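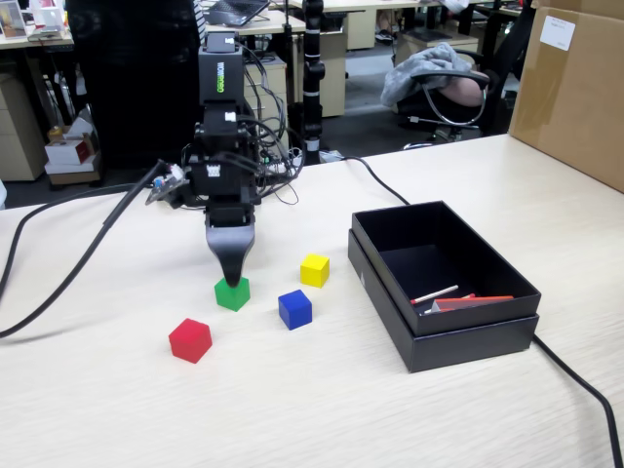
How do I teach color mixing to a group of mixed ages?

Asked by Flivumora, 23/09/2024

Hi everyone! I've said yes to running a paint afternoon at our branch library in Wadholm and I'm so excited, but I've never done one for kids this far apart in age (the youngest are four, the oldest eleven). I have tempera paint in red, yellow, blue and white, a stack of paper plates and 50 sheets of heavy paper. The slot is 30 minutes including cleanup.

Last time I tried this with my own two, everything went brown inside of five minutes. They loved it, but I'd like the group to go home with a real green and a real orange! Do I need to buy ready-mixed purple too? Mine always comes out like mud.

3 answers

Odair Teixeira
Oh, you're going to have a great time with this! Brown happens when all three primaries get into the same puddle, so the whole trick is to hand out two colors at a time. I do it in rounds:

1. Yellow and blue. Start with a big spoonful of yellow and add blue a dot at a time. Blue is bossy and will swallow the yellow if you put them in equally. Let the kids stop wherever they like the green, and have them paint a stripe each time they add a dot. The older ones get really into this and end up with a whole ladder of greens.

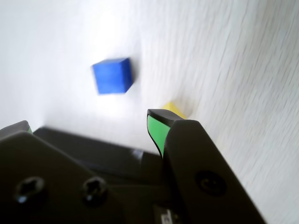
2. Yellow and red. Same idea, yellow first, red in dots. Fresh plate, fresh brush! If you're short on brushes, cotton swabs work and you can toss them after.

3. White with whatever they liked best. Save this for last. Four-year-olds find pink completely thrilling, and the elevens can try to match a color from a magazine page.

Rounds one and two take me 15 minutes with a group that listens and a good bit longer with one that doesn't. Skip the third if the clock is against you.

About purple: it's your red. Most school reds lean orange, which means there's already some yellow hiding in there, and yellow plus blue plus red is mud. Get a small bottle of magenta and try that with your blue. Such a difference!

Samarakoon
Just buy the purple.

Flalon
Agree with the rounds. I'd add dish soap, a little squirt in each paint, helps it wash out of sleeves (not always, the blue is stubborn). Also put the water cups in muffin tins so they don't tip. For the older kids you could do a color wheel but mine thought that was too much like school, they wanted to invent colors and name them. We still have "swamp soda" up on the fridge.

Comment from Flivumora: Magenta is on the list, thank you!! And we are definitely naming the colors. Does the soap make the paint bubbly?

Comment from Flalon: only if they stir like crazy, which, they will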